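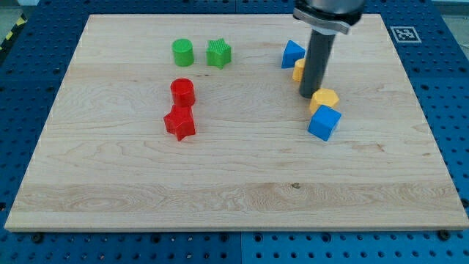 The last bus to Drarnanthorpe left at ten past and Ngân was still in the station bathroom trying to get coffee out of her sleeve.

So. Walk or wait.

She walked. 3 miles, her mother always said, though her mother had never walked it. Rain coming sideways off the reservoir. The envelope inside her coat, inside a bread bag, inside another bread bag. $300 and a key. She kept touching it.

Past the feed store. Past the Trukex lot with all the vans nosed up to the fence. A dog in there somewhere, barking at her like she owed it money too.

Headlights behind her. Slowing.

"You're Tăng's girl."

Virgil Gavrilă, window down, radio going. Older than she remembered. Same awful hat.

"I'm walking," she said.

"I can see that. Get in."

She got in. The heater smelled like burnt dust and oranges. He drove the way he'd always drove, both hands up high, nose almost on the glass.

"You going to Huỳnh's?"

She didn't answer. Water running down her neck.

"He's closing up, you know. End of May. Sign's already in the window."

She hadn't known. Her father had bought the boat engine from Tín Huỳnh on a handshake, half down, the rest when the fish came in. Then no fish. Then no father. Six years and not one letter, not one phone call, and her mother crossing the street so she wouldn't have to say good morning to the man.

"Is he sick?"

"Old," Virgil said. "Tired. His knees."

The wipers thumped. One of them had a strip of rubber hanging off and it dragged a line right accross her side, back and forth, so she saw the town in pieces. Church. Gas station. The bridge.

"What's the key for?" he said.

She looked down. She'd taken it out without noticing.

"Shed. The engine's still in it. I figured if he wants it instead."

"Instead of what?"

"Of the money. Or with it. I don't know. I only have the 300."

Virgil said nothing for the whole length of the bridge. Then pulled over in front of the shop, lights off upstairs, one on at the back.

"Your dad paid that," he said.

"What?"

"Came down in the winter, before. Nineteenth, twentieth, somewhere in there. Sold me his truck and walked the cash over. I went with him. Tín wrote it in the book."

"You're driving his truck?"

"I am, yeah."

She put her hand flat on the dash. The crack by the vent. She'd made that crack, with a hammer, at 2 years old, the story went. How had she not seen it.

"Then why did Mom —"

"I don't know what he told your mother, hon."

Upstairs a light came on. Then the curtain moved, and somebody was standing there, looking down at the truck.

She still had the envelope. She opened the door and the rain came in.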